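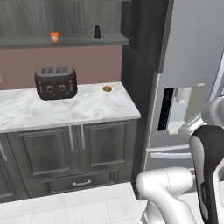 I have spent most of a year's evenings teaching a robot to tidy a kitchen, and my own kitchen has never looked worse. My wife has pointed this out. So has Jamie Marsden, who rents the other bench at the Pirneswood shop and builds canoes, a hobby with an end product.

I want to argue in favor of the pretend kitchen. Hobby builders tend to look down on simulation. You post a clip to a forum and somebody asks when you're going to do it for real, in the tone people use on a man who owns a boat trailer and no boat. Gerasimos Manolakis put it to me more kindly one night in June: "So it's a video game, and you lose."

Well, yes. By my log I lost 176 times out of the first 300. The arm pushed things off counters. It closed its fingers with great confidence on air. Once it went elbow first through a cabinet door, and the physics engine, embarrassed for both of us, threw the door across the room. The repair bill for all this was nothing. I pressed a key and the marble was whole again — and I could never afford the marble in the first place.

Compare the real arm at our shop, a kit we named Darkinow. It has 12 working hours to its credit and a cracked wrist bracket. Every mistake Darkinow makes has to be swept up, and then we argue over who pays. 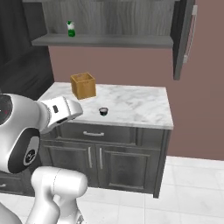
The Joltska build, at the island with the wooden box and the black cup.

I'll grant the skeptics this much. A simulated cup is a very polite cup. It has no coffee ring under it and it was never left by a teenager on top of the mail. I spent 18 evenings on one reach, and I fully expect the first real mug to undo almost all of them. Jamie says I should have bought a used arm and a box of thrift store mugs and learned the hard way.

But people who recommend the hard way usually have a bench nearby where somebody else does the sweeping. I share a room with wet varnish. I'd like my robot to get its stupidest ideas out of its system somewhere they don't leave a mark on a canoe.

Hnatiuk, the second version, starts next month, same kitchen. Jamie has asked that Darkinow stay unplugged until the varnish cures.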